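Usarance Opens Enrollment for Renters Cover in Mullmont and Plilomstead

New policy pays for water damage by the room and sets one deductible for all claims

MULLMONT — Usarance, the mutual insurer for renters and small landlords, will open enrollment in June for a revised renters policy sold under the name Tagle. The policy replaces the company's two existing renters products and will be offered first in Mullmont and Plilomstead. Current policyholders in both towns will be moved to the new terms on their next renewal date unless they ask to stay on their present contract.

Tagle covers personal property, personal liability and added living costs when a rented home can't be lived in after a covered loss. It carries a single deductible of $500, applied once per event. Under the older products, separate deductibles applied to theft, fire and water, and a burst pipe that also shorted a television could be counted as two events. The new wording treats all damage from one cause as one claim.

The policy also changes the way water damage is settled. Tenants may choose a room-based settlement, in which Usarance pays a set amount of $1,000 for each room where standing water reached the floor covering. No itemized list is needed for this option. Tenants who expect their losses to be higher may file an itemized claim instead, but the two methods can't be combined for the same event. The choice must be made in writing before the first payment is issued.

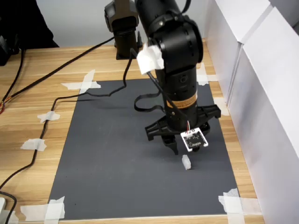

Does a tenant need to keep receipts for everything in the home?

Receipts are helpful but are not required for items valued below the deductible. For items above that amount, Usarance will accept a receipt, a bank or card statement, a manual with a matching serial number, or a dated photograph showing the item in the home.

Usarance drafted the new terms after a review of 3,340 closed renters claims. The review looked at how long each claim stayed open, how many times the tenant was asked for more documents, and whether the first payment was later changed. Water claims stayed open longest. Most of the delay came between the first inspection and the delivery of a complete property list, a step that the room-based option removes.

Liability terms are largely the same as before. Coverage applies to injury to guests and to accidental damage to the building, including damage to a unit below. Two exclusions have been reworded. The exclusion for business use now applies only to stock and equipment held for sale or hire, so a tenant who works from home on a personal computer is covered for that computer. The exclusion for shared homes has been narrowed as well — unrelated tenants on the same lease may now be named on one policy, with the property limit split in whatever shares they state on the application.
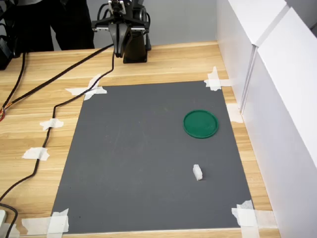 Reading time: 4 min

Tagle is priced by building type, floor level and property limit. Credit history is not used. Tenants in buildings with a working sprinkler system on every floor receive a lower rate, as do tenants whose landlord holds a Usarance building policy. A claim for water damage that began outside the tenant's unit will not affect the renewal price.

Payment may be made once a year or monthly. There is no added fee for monthly payment. A policy may be canceled at any time, and the unused part of the premium is returned by the same method used to pay it.

Added living costs are paid at 80 percent of the documented expense for the first week and in full after that, up to the limit shown on the declarations page. Covered expenses include temporary lodging, laundry, storage, pet boarding and the added cost of travel to work or school. Meals are covered only to the extent that they exceed the household's normal food spending. Tenants who stay with friends or family may claim a flat daily amount without receipts.

Landlords in the two launch towns may require Tagle or any equal policy as a lease condition. Usarance will send proof of coverage to a landlord at the tenant's request. It will not share the property limit, claim history or any other detail of the policy. A landlord may ask to be told if a policy lapses, but only if the tenant has agreed to this on the application.

Applications can be made online, by phone or at the Usarance offices in Mullmont and Plilomstead. The Plilomstead office will stay open until 7 p.m. each Monday during the enrollment period. Applicants should have their lease, the year the building was put up (if known) and an estimate of the value of their property. Coverage begins at 12:01 a.m. on the day after the first payment is received, or on a later date chosen by the applicant.

The full policy wording, a table of covered events and a blank property list are available from either office and on the company's website. Printed copies are free. Large-print copies can be ordered by phone.

About Usarance

Usarance is a mutual insurance company owned by its policyholders. It writes renters, small landlord and contents policies and is based in Mullmont.

Media contact: Usarance Press Office, Mullmont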